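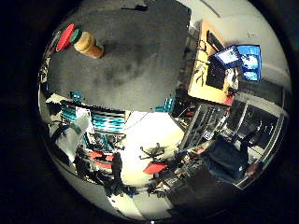 Most minor league clubs still manage their bullpens by pitch count in a single outing. A reliever throws 20 pitches on one night and is treated as available the next. If he throws 35, he gets a day off. The rule is simple, and it leaves out a large part of the work a reliever does.

The missing part is the warm-up. A pitcher who gets up in the fifth, sits down, gets up again in the seventh and never enters the game will show a zero in the box score. He may have thrown 50 pitches off a mound, many of them close to full effort. The next day's chart lists him as fresh. When he then walks the first two batters he faces, the local report says he lacked command.

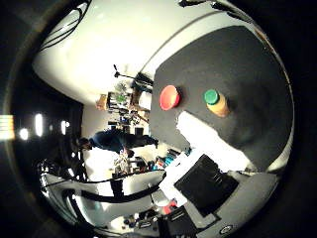 Kaltbridge began logging every bullpen throw last August. The method was plain: a coach with a clicker, one sheet per pitcher, and a column for the number of times he got up. Over the final weeks of the season the club recorded roughly 2,000 throws that would not have appeared in any official record. A large share belonged to the same few arms, the ones the manager trusted in close games.

The usual objection is that pitchers have always worked this way, and that good ones learn to get loose quickly. Some do. A veteran at Grenari can be ready in a dozen throws and will refuse to throw more until the phone rings twice. Younger pitchers throw hard from the first minute, as they do not want to be called in cold. 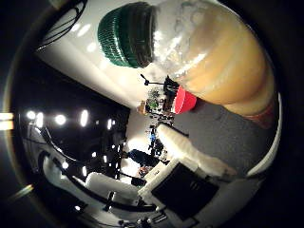
A second objection is that counting costs the manager flexibility. It does, to a degree. If a reliever has been up twice, he should either pitch or be finished for the night, and that will sometimes put a weaker arm on the mound in the eighth. Over a schedule this long I would accept the trade. Omoregie Field plays small, the innings there are long, and a staff that is spent by the second game of a series has no good choices left in the fourth.

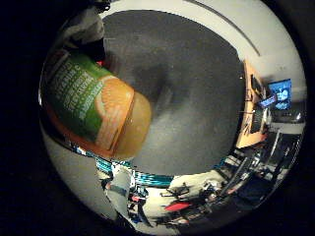 Vol. 20, page 50

The league could settle the matter with one line in the daily report: times up, throws made, entered or not. Skenanik has the software to collect it already and uses it for starters only. Extending it to the bullpen would take a small change to the form and a few minutes of a coach's evening. I would like to see it in place by opening day.

24/03/2019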